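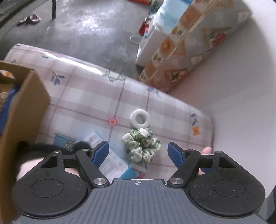

Rückgabe von Kleinkram: Tevo meldet Erfolg, die Zahlen bleiben dünn

Urnden, Dienstag, 16. Januar

Die Drogeriekette Tevo will ihr Rücknahmeprogramm für kleine Haushalts- und Pflegeartikel auf alle Filialen ausweiten. Das teilte das Unternehmen am Vormittag mit. Der Probelauf in Urnden habe "alle Erwartungen übertroffen", heißt es in der Mitteilung. Welche Erwartungen das waren, steht nicht darin.

Unter dem Namen Sonora hatte Tevo in seinen Urndener Filialen Sammelboxen aufgestellt. Kundinnen und Kunden können dort Dinge einwerfen, die sonst im Restmüll landen: Haargummis, Bürsten, Spülschwämme, Waschlappen, leere Tiegel. Für jede Abgabe gibt es einen Gutschein, der 10 Prozent Rabatt auf einen Artikel aus dem gleichen Sortiment gewährt. Nach Angaben der Kette kamen während des Probelaufs 3.501 Kilogramm zusammen.

Das klingt nach viel. Eine Vergleichsgröße nennt Tevo allerdings nicht. Wie viele solcher Artikel im selben Zeitraum in Urnden verkauft wurden, will das Unternehmen auf Nachfrage "aus Wettbewerbsgründen" für sich behalten. Auch die Dauer des Probelaufs wird nur mit "mehreren Monaten" angegeben. Ob die Boxen also einen nennenswerten Teil der Ware zurückholen oder einen verschwindend kleinen, lässt sich von außen nicht beurteilen.

Was mit dem Material geschieht

Auf den Sammelboxen steht "100 Prozent im Kreislauf". Die Mitteilung ist an dieser Stelle deutlich vorsichtiger. Dort ist von "stofflicher und energetischer Verwertung" die Rede. Energetische Verwertung bedeutet, dass etwas verbrannt und die Wärme genutzt wird. Das passiert in vielen Regionen auch mit der grauen Tonne.

Den Anteil, der tatsächlich zu neuem Material verarbeitet wird, gibt Tevo mit 36 Prozent an. Die Zahl stammt aus einer Auswertung des Beratungsbüros Fagerlund, das die Kette selbst beauftragt hat. Veröffentlicht ist davon bisher eine zweiseitige Zusammenfassung. Die vollständige Auswertung solle "zu gegebener Zeit" folgen, schreibt die Pressestelle. In der Zusammenfassung fehlt unter anderem die Angabe, ob sich der Wert auf die eingesammelte Menge bezieht oder auf das, was nach der Sortierung übrig blieb. Der Unterschied kann erheblich sein, denn Aussortiertes würde im zweiten Fall gar nicht mitgerechnet.

Dass die Quote bei Kleinartikeln nicht höher liegt, ist technisch wenig überraschend. Viele Produkte dieser Gruppe bestehen aus mehreren Materialien, die fest miteinander verbunden sind. Ein Haargummi mit Stoffbezug enthält meist ein elastisches Band, das sich von der Hülle nur mit Aufwand trennen lässt. Bei Schwämmen kommen Schaum, Kunstfaser und Kleber zusammen, dazu Fett und Spülmittelreste aus dem Gebrauch. Sortieranlagen, die auf Flaschen und Folien ausgelegt sind, können damit wenig anfangen. 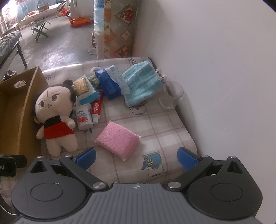

Scheuerschwamm in Rosa: Putzhelfer gehören zu den Artikeln, die häufig im Restmüll enden.

Wer hat etwas vom Rabatt?

Fragwürdig ist auch der Anreiz. Wer einen alten Schwamm abgibt, bekommt einen Nachlass auf etwas Neues. Für die Kette ist das ein bewährtes Mittel, Kundschaft in den Laden zu holen. Für die Abfallmenge kann es sogar nachteilig sein, wenn Leute noch brauchbare Dinge einwerfen, um an den Gutschein zu kommen. Tevo erklärt dazu, man habe "keine Hinweise auf ein solches Verhalten". Geprüft wurde das nach Auskunft der Pressestelle nicht. Eine Befragung sei für die zweite Phase vorgesehen.

Eine Mindestmenge oder eine Zustandsprüfung gibt es nicht. Die Gutscheine werden an der Kasse ausgegeben, laut Teilnahmebedingungen einer pro Einkauf. Einlösen lassen sie sich ausschließlich bei Tevo, und preisreduzierte Ware ist ausgenommen.

Unklar bleibt zudem der Transport. Der Inhalt der Boxen wird nach Unternehmensangaben "auf bestehenden Touren" mitgenommen, zusätzliche Fahrten fielen nicht an. Das mag für eine einzelne Stadt stimmen. Ob es bei einer Ausweitung auf das gesamte Filialnetz noch gilt, beantwortet die Mitteilung nicht. Wohin das Material gebracht wird, ebenfalls nicht. Man arbeite mit "zertifizierten Partnern im In- und Ausland" zusammen, so die Kette. Namen nennt sie keine.

Bei der Stadt Urnden gibt man sich zurückhaltend. Die Abfallberatung begrüße jede getrennte Sammlung, heißt es aus dem Rathaus, eine Entlastung der eigenen Restmüllabfuhr habe man bislang aber nicht messen können. An der Auswertung sei die Stadt nicht beteiligt gewesen. Im Rathaus verweist man auf die schlichtere Möglichkeit, Artikel länger zu benutzen und beim Kauf auf waschbare Ausführungen zu achten. Waschlappen und Spültücher aus Baumwolle etwa vertragen in der Regel viele Durchgänge in der Maschine.

Am eigenen Angebot ändert Tevo vorerst nichts. Auf die Frage, ob künftig mehr Artikel aus nur einem Material ins Regal kommen, teilte die Pressestelle mit, das Sortiment werde "laufend überprüft". Ein Ziel oder eine Frist dafür gibt es nicht.

Die neuen Boxen sollen schrittweise aufgestellt werden, beginnend mit den größeren Filialen. In Urnden bleiben die vorhandenen stehen. Der Aufdruck mit den 100 Prozent wird nach Angaben des Unternehmens für die nächste Lieferung übernommen.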